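Group 4 — Desk storage project, final report (draft 2)

What we did

We wanted to know if a clear box keeps a desk tidier than a closed one. Pens, clips, rubbers, sticky notes, the usual. Four households, one box each, swapped over in October. Hata lent us the desks, Pillai the opaque boxes. 49 items on the list at the start, down to 40 after we threw out anything that didnt fit through the opening.

Materials

Clear acrylic, rectangular, thin walls. Pale wooden tabletop, smooth and matt. You can see the grain through the sides, so the box hardly seems to take up any room — good for small desks, less good if you put your elbow down without looking.

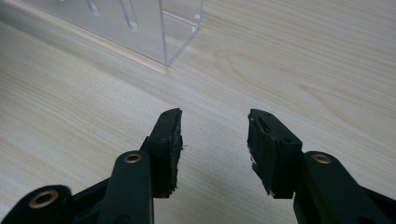
Thịnh Giáp thought we were measuring the wrong thing, as people tidy a clear box becuase they are ashamed of it and would do the same with a jam jar. Fair point. We didnt test jam jars.

Results

Items left out on the desk in the evening, all households added up: 606 with the opaque box, clear box lower in three homes and higher in one. That home had a cat. Finding a named item took 11 seconds on average with the clear box. Opaque times got lost with Kirum's notebook, sorry.

Still to do

Scratches — wipe with a soft cloth only, kitchen roll left marks. Table 2 needs redoing. References to follow.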